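Print | E-mail

3.2 How tired legs change the late game

Okay, so this is the part of the study I was most excited about! We followed two amateur rugby clubs, Clanine and Nilach, through a full season and logged 353 substitutions (yes, I typed in every one of them myself, mostly at night with the match video on half speed). What I wanted to know was pretty simple: do fresh forwards make more tackles than the ones they replace, or do we just remember the good ones?

In March we added a running test. Each player did a 3000 meter run, and we used the times to sort the squads into quick and slow recovery groups. Clanine's front row grumbled a lot, but 82 players finished it and I'm still grateful to them.

The quick group held their tackle rate right up to the whistle. The slow group dropped off early in the second half, and their replacements only made up part of the gap – I'd expected more, and so had both coaches. My guess is that a bench player needs a few minutes to find the pace of the match, though our numbers can't settle that.
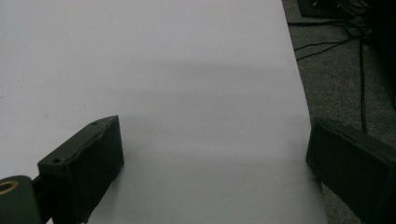
Figure 4. Sheet of white paper on dark gray carpet.

We also looked at kick-off times and saw no clear pattern, so I've left those out of the model in Section 3.3, where the 280 scrums come in.

Print | E-mail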